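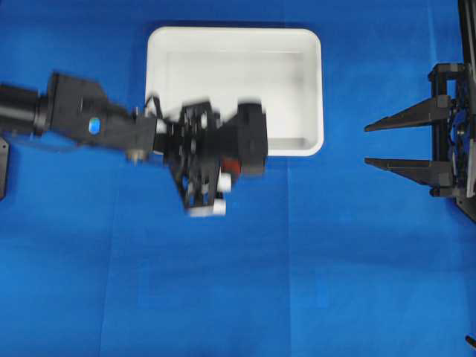

Dezembro - por Wycliffe Owino

Registo de avaria: o clipe Hista solta-se da alça da mochila
Estado: resolvido, com uma ressalva

Boa tarde a todos, e obrigado desde já pela paciência, que isto vai comprido. Abro este registo a pedido de vários clientes que nos escreveram com a mesma queixa, e achei que era mais simpático juntar tudo num sítio só do que responder aos bocadinhos a cada um.

Sintoma descrito no primeiro pedido: o clipe Hista, montado na alça esquerda de uma mochila Flinthorpe e com o telemóvel encaixado na placa Sang, vai rodando devagarinho durante a caminhada até ficar de lado. Quando a pessoa se senta ou tira a mochila, o conjunto sai da alça inteiro, com telemóvel e tudo. O encaixe entre a placa e o clipe nunca abriu, é o clipe que larga a fita. Convém separar as duas coisas, porque a placa Sang tem a sua própria patilha de segurança e muita gente (eu incluído, no início!) foi logo culpar a patilha.

Primeira tentativa. Pedi que apertassem o parafuso de trás até ao fim e que repetissem o percurso. Melhorou um pouco, mas ao fim da tarde o clipe já estava outra vez torcido. Voltei a pedir que vissem se a fita entrava toda na boca do clipe, sem dobra nenhuma, e aí a resposta foi interessante - a fita entrava toda e ainda sobrava espaço dos lados.

Segunda tentativa. Medi a fita da alça Flinthorpe que tenho em casa: 27 mm. A boca do clipe Hista é feita para fitas mais largas, daquelas de cinto, e a folga que fica é o que lhe permite rodar. Experimentei com o calço de borracha que vem na caixa, num saquinho transparente que quase toda a gente deita fora com o cartão. Com o calço do lado de dentro, virado para o corpo, a rotação desapareceu numa volta completa ao bairro, a subir e a descer escadas, e eu a saltitar como um parvo no patamar para ver se caía.

Faltava experimentar com peso a sério. O telemóvel do primeiro pedido leva uma capa grossa e ainda uma bateria externa presa por trás, e esse conjunto puxa bastante pela fita. Enviei então ao cliente o adaptador Grarnby, que pesa 54 gramas e abraça a alça em 2 pontos em vez de um, e pedi-lhe que o usasse uns dias com o calço também montado. 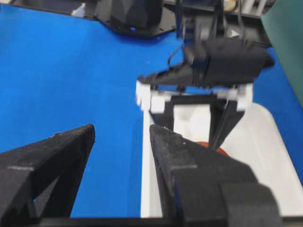

Não notei diferença nenhuma no primeiro dia, escreveu o cliente, mas no segundo percebi que tinha montado o Grarnby ao contrário, com o fecho para baixo. Virei-o, apertei e desde aí não mexeu, nem a correr para o autocarro. Só o acho um bocado alto, raspa-me no casaco quando levanto o braço.

Agradeci muito, porque isso do fecho não está nada claro no folheto e já pedi que o desenho seja refeito. Quanto à altura, desçam o conjunto pela alça, três dedos abaixo da clavícula costuma ser confortável, e deixem a ponta da fita metida no passador para não ficar a abanar.

O que recomendo, portanto, a quem tem uma Flinthorpe: calço sempre, parafuso bem apertado, e o Grarnby para quem carrega bateria externa. Se a vossa alça tiver fita mais estreita do que a minha, digam-me a medida aqui antes de comprarem seja o que for. E a ressalva é esta - com a alça molhada ainda não experimentei, e não quero prometer nada antes de apanhar uma boa chuvada com isto ao peito.

Gostou deste registo? Deixe o seu e-mail e receba as novidades do suporte uma vez por mês. Pode cancelar quando quiser.

Comentários

trilho_manso: Eu sou dos que deitaram fora o saquinho... Vendem o calço à parte?

Wycliffe Owino: Enviamos um sem custo, é só responder ao e-mail da encomenda com a morada. Não se preocupe, acontece imenso!

Marta: Na alça direita o parafuso fica virado para o pescoço e incomoda. Há maneira de inverter o clipe?

Wycliffe Owino: Há sim, Marta. Tire a placa Sang, rode-a meia volta e volte a encaixar até ouvir o estalido. Depois monte o clipe com o parafuso para fora. Se não ouvir o estalido, não ponha lá o telemóvel e escreva-me, por favor.

zeca.p: Molhada aguentou bem a minha, mas foi só chuva miudinha.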